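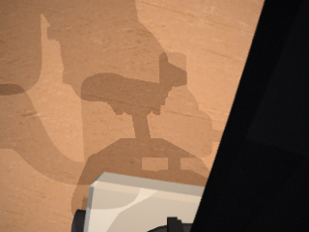

Pejman Akbari

4.2 Preparation time and speaker scores

We next looked at whether the amount of preparation time changed how judges scored student speakers. The Varnside league gives teams either 7 minutes or a full evening to prepare, depending on the event. Both kinds of round use the same ballot, so the scores can be compared directly. We used 197 ballots from the October tournament. Ballots with a missing speaker score were dropped before this stage, as described in Section 3.

Figure 2 plots mean speaker scores against preparation format for each of the 6 schools. Students in the short format scored lower on evidence and organization at every school. Delivery scores did not follow the same pattern. At Flinesetti the short-format speakers scored slightly higher on delivery, and at two other schools there was no difference that we could separate from judge-to-judge variation.

One possible reading is that students with less material in front of them look up more often. Several judges wrote comments along these lines ("talked to us instead of the laptop"), but the ballot has no item for eye contact and we did not code for it. Safavi's earlier study of novice debaters reported a similar split between content and delivery, although all of those rounds were held in person.
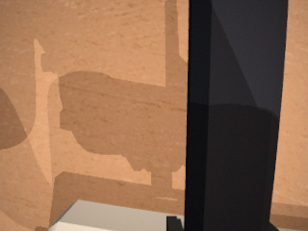
The online rounds need some care. Students joined from home or from a classroom, and judges were told not to mark speakers down for sound or connection problems. We can't be sure they all followed that rule. When we removed the rounds in which a judge noted a technical problem, the gap in organization scores became smaller but kept the same direction. The gap in evidence scores hardly moved.

We also checked for an effect of experience. First-year competitors were more common in the short format, and this alone could lower the scores. Splitting the sample by year left very few advanced speakers in some cells — two of the schools entered none at all — so we report the split only for the pooled data. Among first-year students the difference in organization remained. Among returning students it was small and should not be given much weight.

Figure 2. Mean speaker scores by preparation format and school, October tournament. Bars show one standard error. Schools are ordered by number of ballots.

4.3 Agreement between judges

Each elimination round was scored by a panel, which allowed us to compare ballots for the same speech. Agreement was highest for evidence and lowest for delivery.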